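News > Local > Food and Farming

November 2022
By the Bastorton desk

The Bastorton food co-op will stop selling dried beans in fixed bags and move to sales by weight, members were told this month. The change covers kidney beans, black beans, split peas and lentils. Rice and oats will follow in May if the first stage goes well.

The co-op, which has its store on Pryor Street, has sold dry goods in sealed bags since it opened. Under the new system shoppers will bring their own jar or bag, or take a paper one from the shelf, and pay for the weight they put in it. The price will be set per pound and posted on each bin.

Members voted for the change at the fall meeting, 143 in favor. The main reason given was cost. Bags from the co-op's current supplier have gone up in price twice this year, and a large part of the increase is in the packaging and the labor of filling it. Buying in bulk sacks is cheaper, and the co-op says it will pass the savings on to shoppers.

Smaller households also asked for the change. Several members wrote on the fall survey that they wanted enough beans for one pot of chili or soup and had no use for the rest of a large bag. Older members who cook for one made up much of that group.
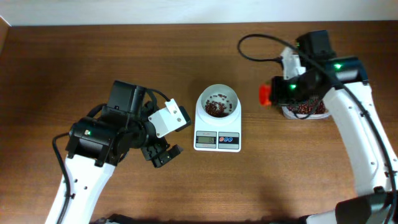

Kidney beans will be the first to go into the bins. They are the co-op's best-selling dried bean from October through March, and most of this year's supply comes from Lorken, a grower outside town that also sells at the Saturday-free winter market in the old depot. Lorken will deliver in 20-pound sacks, the same size it already supplies to two restaurants in the area.

The store will have three weighing stations, one by the bins and the others at the registers. Shoppers who bring their own jar will need to weigh it empty first and write the weight on a sticker, so that they are not charged for the glass. Stickers and pencils will be kept next to the bins. Staff will check the weight again at the register, and the register reading is the one that counts for the sale.

Scales used to charge customers have to be tested before they go into service, and the co-op says it will not open the bins until that has been done. Kitchen scales brought from home can be used to portion food but will not be accepted for payment.

The bins themselves come from Zirnach, a store fittings firm. They are the gravity type, with a handle at the bottom that lets the beans fall into the container. The co-op looked at open bins with scoops, which cost less, but decided against them on grounds of hygiene and spills. Each bin will be emptied and washed before it is refilled, and the date of filling will be written on the back.

Cooking directions, now printed on the bags, will move to cards that shoppers can take home. The kidney bean card carries a safety note. Raw or undercooked kidney beans contain a natural toxin that can cause severe stomach upset, and the beans should be soaked, drained and then boiled hard in fresh water before they are simmered until soft. A slow cooker may not get hot enough to do this, so beans should be boiled on the stove before they go into one. Canned kidney beans are already cooked and do not need this step.

The co-op is also asking shoppers to check for small stones. Beans in bulk sacks are sorted by the grower, but a stone can still get through — the card suggests spreading the beans on a tray or plate and looking them over before soaking.

Bagged beans already in stock will stay on the shelf until they are sold, at the current price. The co-op does not plan to reorder them. Shoppers who pay with food benefits will be able to use them for bulk goods in the same way as for bagged ones.

Orders of more than one full sack should be placed at the front desk a week ahead. Members who order this way keep their usual discount, and sacks can be picked up at the side door on Pryor Street during store hours.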